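Section 6: Setting Up Your Dry Goods Jars

This is the fun part of the Piltport pantry set! Once the jars are filled and lined up, you'll wonder how you ever cooked out of paper bags.

1. Wash jars and lids in warm, soapy water. Dry them well, then leave them open overnight. Powders cling to the tiniest drop of water!

2. Pick your sizes. Small jars are great for salt, sugar and other grainy things. Save the taller ones for flour and fine powders (they puff up when you pour).

3. Fill slowly with a spoon or wide funnel, and stop below the neck. 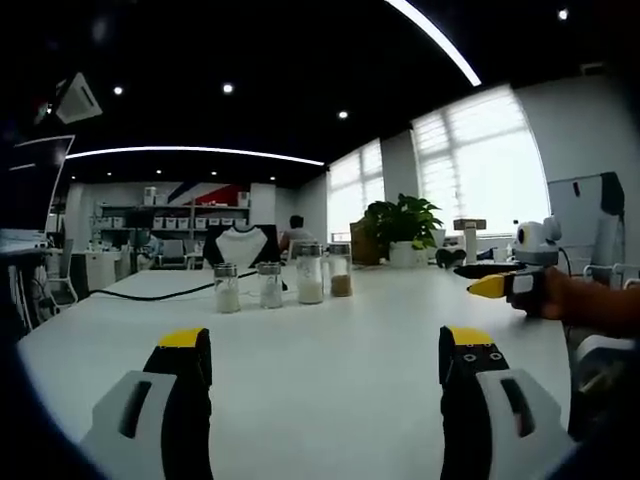 4. Wipe the rim with a dry cloth and screw the lid on until snug.

5. Label every jar before you fill the next one. White sugar and white salt look so alike, and a mix-up makes a truly memorable cake!

6. Set the jars out on a table and try a few arrangements. A staggered row is lovely, with the short ones in front so you can reach everything.

NOTE: Ernby labels peel off cleanly under warm water. Let new ones set for 40 minutes before handling.

CAUTION: Never pour hot contents into a cold glass jar. Throw out any jar with a chipped rim.

Spare lids are listed under part no. 3018.

50 shares | 6 comments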